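Two Fingers, One Shared Floor

Building a gripper in the Tranden workshop
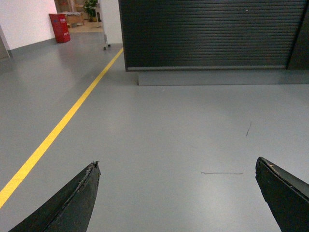

Finger wear sets the maintenance schedule on the Ninh arm, a six-axis build assembled at the Tranden shared workshop in Bamitz since January. The first printed set was retired after 172 cycles, when the tips began to round. The current pair is thicker at the root and tapers to a narrow end - a better shape for thin parts, a worse one for abrasion. The left tip is now frayed and chipped, with a scuffed line down its outer side, while the right has worn to light brown along its edge.

The drive is simple. One servo turns a pair of meshed gears, and both fingers open together to 80 mm. Closing force is limited in software by motor current, a method that drifts as the servo warms. A spring in the linkage absorbs most of the error.

The wrist camera came last. Its bracket was redrawn twice to clear the cable loop, and it now sits far enough back to keep both tips in view at full opening.

Parts have cost $1,329 so far, controller included. The next fingers will be printed in the same black filament with replaceable tips, held by a single M3 screw. Drawings are posted on the Jumivbridge project page. The tip file is still marked as a draft.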